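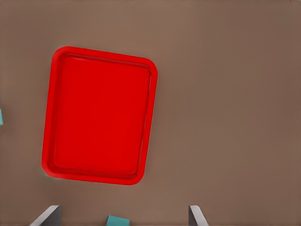 Trodasel Menu Text

Trodasel is a table of item lines taken from printed lunch counter menus. Each row holds one line as printed, plus a normalized dish name and a price. It was put together to test string matching on short, messy text.

Contents

The current release has 3,586 rows from 161 menus. Files are UTF-8, comma separated, with a header row.

items.csv - one row per menu line
menus.csv - one row per menu, keyed by menu_id
names.csv - the list of normalized dish names

Fields in items.csv

menu_id: key into menus.csv
line_no: position of the line on the menu, starting at 1
raw_text: the line as typed, spelling errors kept
dish: normalized name, blank if no match was made
price: decimal, blank if the line has no price
combo: 1 if the line is a set meal, otherwise 0

How it was made

Menus were typed by hand and then checked by a second reader. Dish names were assigned with the Stomotden matcher, version 3, and corrected in a spreadsheet. A line offering a choice ("soup or salad") is kept as one row, and dish holds the first option only.

Known problems

Prices printed as "market" or "ask" are blank and can't be told apart from lines with no price at all. Menus from the Xiao set use a double column layout, so line_no runs down the left column first. Half portions are not linked to their full portions. The October release had a bug that dropped the last line of any menu with more than 100 lines. Please don't mix it with later files.

Loading

Read menu_id as text. Some values have leading zeros and most spreadsheet programs will strip them. The Trider loader does this correctly as long as the header row is left in place.

Changes

Feb 28, 2024 - fixed dropped lines, added the combo field, removed duplicate menus.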